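Demodley station, Sunday, 4 pm

Picked up from Kristaps Stankevičius's handover note, which says the chess task is "basically fine now." I don't buy it. Went through the teleop log before touching anything. The last batch has 25 demos marked good, and the only rule for "good" I can find is that whoever was driving pressed the green key at the end. Watched five at random. In two of them the operator nudges the board with the left finger and then goes on as if nothing happened. A policy will learn that nudge. I would throw both out, Kristaps would keep them, so they are in a side folder until we talk.

Leader arms: right one still has that soft spot in the wrist. Turn it slowly and the follower lags, then catches up in a jump. Sarpong told us to raise the gain. Raised it. Jump is smaller, but now there is a buzz when holding still. Put it back. I don't think this is gain at all, I think it is the coupling, and I said so in May.

Tried showing the move by hand as well, motors limp, pushing the followers around directly. Feels better, and I get a much cleaner approach to a piece. Trouble is my own hands are in the camera view for the whole run, so whatever it learns, part of it is me. The Tilodby write-up claims you can mask that out. They show one clip. I'd like to see the ones they didn't show.

Episode length is another thing. Cap is set to 690 steps and people are hurrying near the end to beat it, you can see it in the joint speeds. Either raise the cap or stop calling these natural demos.

Setup for this afternoon: both arms in over the near edge of the chessboard, dark pieces at the front, cups and bowls along the back, white foam board to the right. The wrists come very close to each other there, and I don't like it. With one driver it is manageable. With two drivers, each watching their own side, I expect a knock sooner or later.

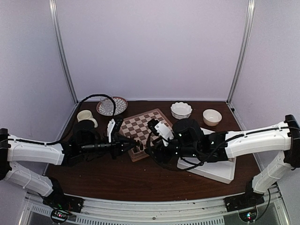

Also not sold on the plan to collect 4000 of these before training anything. If the labels are loose at 25 they will be loose at 4000, and we'll have spent the time. I'd train on the small clean set first, let it fail, and look at how.

Dillener wants a number for the report. Told them no number until somebody writes down what counts as a success. Piece upright? Piece inside the square? Piece touching the line?

To do: check right leader coupling, raise cap, re-label the side folder with Kristaps in the room. Cable slack on the right gripper too, there is more hanging there than I want.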